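Randix handheld grippers: tried out at the Skoltdale open day
November 15, 2021

I went to the Randix open day in Skoltdale mainly to get my hands on the handheld gripper, which I had read about and could not find a proper review of. These are my notes from an afternoon with it. I paid for my own train ticket and nobody at Randix has seen this before it went up.

First, what it is. You hold the gripper in your hand and work it yourself, and it records how you move so that a robot arm fitted with the same fingers can be taught the same job. You normally use two, one in each hand. Randix lends them to labs and colleges and was using the day to sign up more of them. The hire price is 300 pounds a month for a pair, plus a deposit of 75 which you get back if nothing is broken.

The day itself was held in their workshop. There was a short talk at the start, which ran over, and then we were split into groups and sent to the tables. My group had laundry. Another had cups and saucers, and I was sorry to miss that because I think it would have suited the grippers better. Coffee was free and the sandwiches were gone by the time the second group came out.

The body is white plastic and comfortable enough to hold for ten minutes or so. The trigger is light. I have fairly small hands and could reach it without stretching, but a man in my group with much bigger ones said the edge of the grip dug into his palm. There is only one size. I would like to see a second, or at least a slip-on sleeve.

The fingers have flat pads, and these are the best part. They will pick up a single layer of cotton from a tabletop if you come in low and pinch up a bit of slack first. Come in from straight above and you mostly push the cloth about. It took me five or six goes to learn this, and after that I rarely missed. Thick seams and collars are no trouble at all.

T-shirts are harder than they sound. You have no feeling of the cloth through the fingers, so you have to watch everything. Getting a shirt flat is the slow bit. Sleeves fold under themselves, and when you pull one side straight the other side bunches. The cloth on the table did at least stop things sliding.
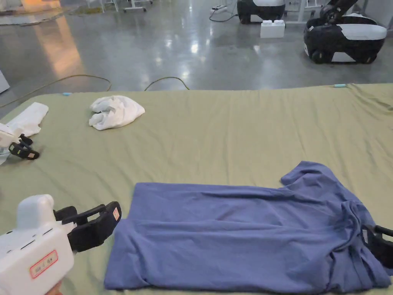 Myrtle Abernathy thought the flattening should not be left to the person at all. Her view was that a shaking step or a sloping board would do it faster, and that the grippers should only be brought in for the folds. She had done 13 shirts by then and said her wrists knew about it. Anika Boateng, who was running our table, answered that the robot will meet shirts in a heap and has to learn from people dealing with heaps. I can see both sides. For a college that only wants to show students how the thing works, I would start with something already laid out.

My own shirts were not good. The first took me close to four minutes and would not have passed in a shop. By the end I was down to about 100 seconds, with one sleeve usually sticking out. Small towels were far easier and I would suggest anyone hiring a pair starts there.

A few complaints. The instruction card is one side of paper and leaves out how to restart a recording after a mistake, so we had to ask each time. The trigger squeaked on one of the pair I used. And the carry case, which I was shown but did not use, has no space for the charger.

Support seems decent. I asked what happens if a finger snaps in the middle of term and was told a spare set is posted out the same day, with no charge for the first one. I have not been able to test that. The hire agreement is two pages and written in plain English. It runs month by month, though they would not take bookings for anything before March.

Would I hire a pair? For one month, yes, with a class of older students and a pile of towels. For longer I would want the second grip size and a better instruction card first. If you are only curious, go to the next open day and have a turn. Booking is through the Randix office, and wear short sleeves, as loose cuffs catch on the trigger.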